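Sorting donated clothes for the parish drive
August 20, 2022
By Noeline Brunton

The winter clothing drive at Munalden closes at the end of the month, and the bags come in faster than most parishes can deal with them. These are the habits we've settled on at our end. They should work just as well at a kitchen bench as in a church hall.

Wash everything before it goes in a bag, even if it came out of a clean drawer. Clothes that have sat in a cupboard for a year smell of it. Use a plain powder with no perfume, because some of the families who get the parcels have small babies or bad skin. Skip the fabric softener. It leaves towels less absorbent and makes fleece go flat.

Dry things right through, then leave them another few hours. A seam or a waistband can feel dry on the outside and still hold enough damp to turn a whole carton musty. Wudville lost 7 cartons that way last year, all jumpers and all good ones.

Check pockets, cuffs and underarms under a strong light. Small holes on a seam are worth a few minutes with a needle. Holes in the middle of the fabric usually aren't, and those pieces go in the rag bag. Cotton rags get cut into squares for the cleaning cupboard. Take the buttons off first and keep them in a jar.

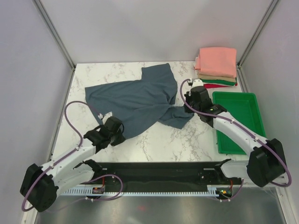 T-shirts should be folded the same way every time so they stack. Lay the shirt face down, smooth it from the middle out to the sides, fold each side in to the centre with the sleeve turned back on itself, then bring the hem up to the collar in two folds. Put the size on a bit of masking tape on the outside. Don't pin it - pins get missed, and they rust.

Pack by size first and type second. A mother looking for size 10 doesn't want to open six cartons. Heavy things go on the bottom, and each carton should be light enough for one person to lift without help. Banana boxes are the right size and have handles, but tape a sheet of cardboard over the hole in the base.

Shoes go in their own carton, tied in pairs by the laces or held with a rubber band. Stuff the toes with newspaper if they've been washed.

Father Hefin Trevor has asked that we don't send religious items in with the clothing. The people receiving the parcels come from several faiths and some from none. Rosaries, prayer cards and Bibles can be left at the office, where Trudy Hapeta will find a home for them.

Last year the drive sent out 2261 pieces, and 779 of those were children's. Children's coats are short again, so bring those in early if you have them. Drop off is at the side door after either Mass, or ring Lachlan Prendergast if you need a pick-up. Please don't leave bags on the step overnight.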